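Rultunum Wallpaper & Fabric Remnants – Frequently Asked Questions

Updated when we get a minute. If your question isn't on here, email the shop and Lotte or Oanh will get back to you, usually same day, slower in December.

ORDERING

What counts as a remnant?
Anything under a full roll or a full bolt. End pieces, returns that got opened, discontinued stuff we bought in. Length is on the listing. If the listing says 2 yards you get 2 yards, maybe a hair over, never under.

Can I get more of the same pattern later?
Probably not. Ask before you cut. We sometimes have a second piece in the back that hasn't been listed yet, but once it's gone it's gone. The Milletov florals are the exception, we reorder those.

Do you send samples?
Yes, paper and fabric both. Letter size for paper, a bit smaller for fabric. No samples on pieces shorter than a yard, there'd be nothing left to sell.

Can you hold something for me?
Until close of business Saturday. After that it goes back up. Please don't ask for longer, we've had arguments.

Do you have a minimum order?
No. Shipping is the same on one small piece as on several though, so it makes sense to bundle.

My cart emptied itself. Why?
Remnants aren't reserved until you pay. Someone else got it. Sorry.

SHIPPING AND PICKUP

How is wallpaper shipped?
Rolled, in a tube. Fabric is folded unless you ask for it rolled – put it in the order notes. Rolled fabric costs more because the tube is longer.

Do you ship outside the US?
Canada only right now.

Can I pick up in person?
Yes, ring the side bell, not the front one. The front one hasnt worked since we moved in. Bring the order number. If someone else is picking up for you they need the number too.

My tube arrived crushed.
Take a photo before you open it. Then open it. Nine times out of ten the paper is fine and just needs to lie flat overnight with books on it. If it's creased through, send both photos and we refund or replace if there's a match.

RETURNS

Can I return a remnant?
Uncut and unpasted, yes, 14 days. Cut, no. Even a small trim off one edge makes it a different length and we have to relist it.

What about wrong color on screen?
Screens vary. Get a sample. We do take color returns if the piece is untouched, you pay the postage back.

MEASURING

How do I know how much wallpaper I need?
Measure the height of the wall, add 4 inches for trimming. Measure the width, divide by the width of the roll, round up. That's how many drops. Then look at the pattern repeat, because a big repeat eats paper. Damask is the worst for this. If the repeat is 21 inches every drop after the first can lose most of that. Send us the wall size if you're stuck, Oanh is good at this and quick.

Half drop, straight match, random match – what's the difference?
Straight match: pattern lines up straight across from one drop to the next. Half drop: every second strip shifts down by half the repeat. Random: doesn't matter, hang it how you like. It's marked on the listing, and on the label if the piece still has its label. Not all do.

Is a remnant enough for a room?
Usually no. Enough for a closet, the back of a bookcase, a powder room wall if you're lucky, drawer liners, a folding screen, a backdrop, dollhouses. Lots of people buy for dollhouses. Check the scale of the pattern first, a large damask looks odd in a tiny parlor.

Do dye lots matter?
Yes! Two rolls with different lot numbers can look identical in your hand and then not match on the wall. We list the lot if we know it.

USING IT

Can I mix a patterned wall with a patterned cloth?
Sure. Keep one of them quiet. A tone-on-tone paper like beige damask will take nearly any floral next to it, particularly one with a pale gray ground and soft greens. Where it goes wrong is two patterns the same size and the same strength. Pick a big one and a small one, or a faint one and a busy one.

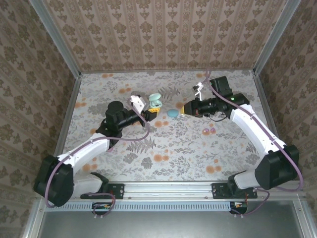

Also think about where they meet. A plain strip between the two helps – a bit of trim, ribbon, bare wood, whatever. Lotte likes a narrow braid. Not required.

What paste do I use?
Depends on the backing. Non-woven: paste the wall. Traditional paper: paste the back, fold it, let it rest, then hang. Vinyl: heavy duty vinyl paste. Prepasted: water only, follow the label. We carry the Mohammadi ready-mix tubs and they're fine for the first two.

Can I put wallpaper on bare drywall?
Prime it first. If you skip that it'll take the face off the drywall when you want it down again. Ask us how we know.

Can I wipe it down?
Vinyl, yes, damp cloth. Paper, dust it only. Anything printed by hand, don't let water near it, test a scrap.

Will the fabric shrink?
Cottons will, some. Wash before you cut. Linens more than cottons. The coated cloths don't go in the machine at all, wipe them and hang them up. Never iron the coated side.

Can I use table fabric for curtains?
If it's uncoated, yes. Coated cloth won't drape, it just stands there. Line anything pale or it fades in the sun.

OTHER

Do you buy leftovers?
Somtimes. Unopened rolls, clean fabric over 2 yards, smoke free home. Send a photo and the label. We pay in store credit.

What is Narkia?
Our label for the bundles. Mixed scraps, sorted by color, you don't choose the patterns. No returns on those, and please don't email asking what's in a particular one, we'd have to open it.

How many patterns do you have?
369 listed at the last stock check. It changes every day.

Do you hang wallpaper?
No. We keep a list of local hangers at the counter, ask for it.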